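Atora goes shopping for grippers, and I got to sit in on the budget talk

Posted 12/20/19

I've been covering the packing trade long enough to know that the fun part is never the machine, it's the spreadsheet. So when Atora invited me over to its Plolumstead site to hear how it plans to spend its equipment money next year, I said yes before I'd even checked whether there would be coffee. (There was. It was fine.)

The short version is that Atora is going to buy 48 hand-held grippers and hold off on robot arms until at least March. If you've been following the company, you'll know that's a switch. Last year's plan had the arms first and everything else later, and there was even a corner of the packing hall measured up for them.

Satish Thampi, who runs operations, told me the change came out of the numbers. The hand-held units work out to 173 dollars apiece from a supplier called Nzioka, and that price includes spare jaws. A person holds the gripper, picks up a product with it, puts it where it should go, and the recording of all that picking and placing becomes the material an arm gets trained on later. "I can buy all 48 and still not be anywhere near the cost of one arm with its stand and its guarding," he said. He had the quotes printed out and stapled, and he let me flip through them, which I enjoyed more than I should admit.

Snacks are where they want to start. I asked why, and Satish made a face like I'd asked why water runs downhill. Atora packs mixed boxes, and bags are a pain! They crinkle, they slump over, they're shiny, and a jaw that closes too hard crushes whatever is inside. Cartons are easy by comparison, and the company already has a machine that does a decent job with those. So the money goes to the thing they can't do yet.

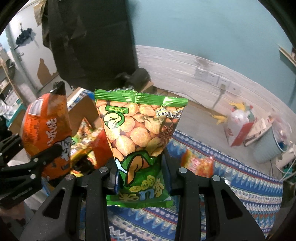
Lakshmi Kartha looks after purchasing, and she was the one with the tougher questions. Her worry is all the stuff that doesn't show up on a quote. Jaw pads wear down. Little screws work loose and need replacing. Somebody has to clean the units and sign them in and out, and that's hours, and hours are money. She's put 400 dollars a month into the plan for spares and told everyone in the room that she expects to be yelled at for it. I thought it sounded low, to tell you the truth, but I've been burned by spares before and I may be touchy on the subject.

She also got the order split in two, and I think that was a smart move. The first half comes in as soon as the paperwork clears. The second half only gets released if the first lot holds up in daily use, and Nzioka has agreed to keep the price the same for both. I asked how she'd managed that and she just smiled and poured more coffee.

Then there's the software, where things got a little lively. Atora is leaning toward a package from Tralar to sort and store the recordings, and it's priced by the hour of material you keep. Satish wants to keep everything. Lakshmi wants to keep 200 hours and throw out the rest, at least until there's an arm on site to make use of it. They went back and forth for a good while and I don't think either of them budged. The draft plan has Lakshmi's figure in it, with a note in the margin from Satish that I won't repeat.

I did ask about the people doing the work, since that's what I'd want to know if I were on the floor. Satish says the handling sessions will be paid at the normal packing rate, done in short shifts, and open to anyone who wants a break from the line. No jobs are being cut in this plan. What happens when the arms do show up is a different question, and he said he'd rather answer it once he has a date and a price. Fair enough, though I'll be asking again.

As for the arms themselves, the decision has been moved to March, when the company goes over its whole equipment list. Two suppliers are still in the running and Atora wouldn't name either one. Lakshmi did say she'll want each of them to show their arm working with soft bags from Atora's own shelves, and she's picking the bags. I'm told she has a few really annoying ones in mind.

I've asked to be there for that, and she said she'd put me on the list.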